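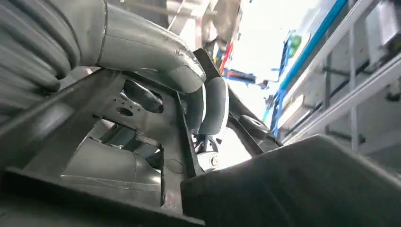 Can a machine do your workshop chores yet?

Short answer from me: a few of them, slowly, and you'll still be the one on your knees looking for the dropped bolt. Every October I get letters asking whether it's worth waiting for a robot before sorting out the workshop for winter. Don't wait. Sort it out.

The sales talk always picks the easy jobs. Moving identical boxes from one spot to another, fine, machines have been good at that for years. Ask one to check a ribbed hose where it joins a metal pipe, tucked up behind a bracket with rods crossing the gap, and you find out how much your fingers know. You feel for a soft patch. You lean your head to get the light off the shiny bit. You stop pushing when something pushes back the wrong way.

Jaxon Cloutier had a Nillomus arm on trial in his repair shop at Stutosholm. He gave it one chore, wiping down hoses and covers, and timed it. It took 529 seconds over a job he does while the kettle boils, and it left the underside alone. The Zurnov people told him the next version would reach. Perhaps it will. I've heard that one before, about lawnmowers.

So, the chores, and how I'd still do them by hand.

Ribbed hoses. Dust packs into the grooves. An old soft toothbrush and a drop of washing-up liquid in warm water, working round the hose and never along it. Bend it gently as you go and look down between the ridges for splits. Machine verdict: it can hold a brush. Finding the split is another matter.

Rubber boots and bellows. Damp cloth only. No white spirit, no oil, however nice the shine looks afterwards. Squeeze the folds and listen for a hiss.

Bare metal pipe. Scuffs and light scratches are nothing to fret over. Run a fingernail round any weld and look for rust coming through. Let it cool first if it carries anything hot.

Brackets full of little holes. A pipe cleaner, or a cotton bud for the bigger ones. Switch off and unplug before your hand goes through any opening, and take your watch off too.

Small bolts. Put a magnet in a jam jar lid and keep it by you. It's no use for stainless, so have a saucer as well.

Lucie Després wrote to say I'm being unfair, and that her robot vacuum has kept the workshop floor clean for two winters. Good. Floors are flat. She also admits she picks up the offcuts before she lets it out, and I'd call that half the sweeping.

If you have 2000 to spend, buy a decent lamp on a bendy arm, a kneeling pad and a proper set of brushes, and keep the change. Next month, Kendra Bergeron on getting old grease off vice jaws.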